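FOR RELEASE January 26, 2024

Drorico adds utensil sorting to its home skills classes in Prunstead

PRUNSTEAD – Drorico, the household skills school on Langat Street, will add a class on sorting and storing kitchen utensils to its home program. The class lasts two hours and is open to anyone 16 and over. Sign-up starts today at the front desk.

The class was tried out in October with 27 people, most of them setting up a first kitchen or moving to a smaller one. Mwende Kinyua, who runs the home program, said the group asked for more time on everyday items.

"People come in with one drawer that holds everything," Kinyua said. "We empty it, put like with like, and find out what gets used. The rest can go in a box for a month."

Work is done at a table with a covering laid down first. Each place has a divided caddy, and the pieces are handled one at a time, from plain wooden utensils to novelty spoons with a smiling face cut into the handle.

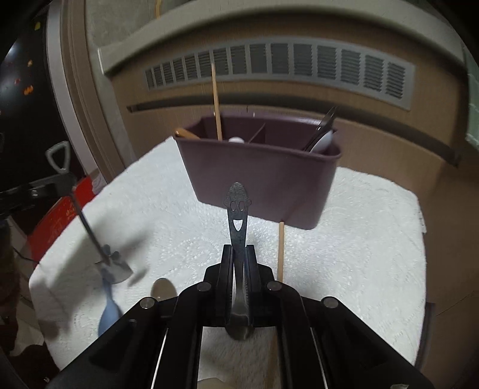 What the class covers

The first hour is for sorting. Students lay out what they have, group it by use and set aside duplicates. The second hour is for filling the caddy. Tall, thin pieces such as chopsticks get a compartment where they can stand up, and metal spoons go in with the bowl up so they are easy to tell apart. Knives are picked up on their own.

Instructor Tatu Wanyama will teach all 5 dates this season. Places are limited to 30 in total, and the fee is the same as for other home classes.
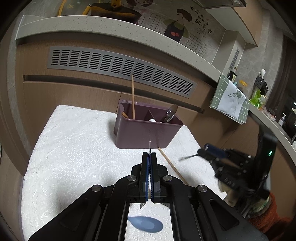 Do students need to bring their own utensils?

Drorico has utensils and caddies for everyone in the class. Students who want to sort their own may bring up to one drawer's worth, washed and dried, in a bag or box. Sharp knives should be wrapped.

Contact: Edmund Urbańczyk, Drorico front desk, Langat Street, Prunstead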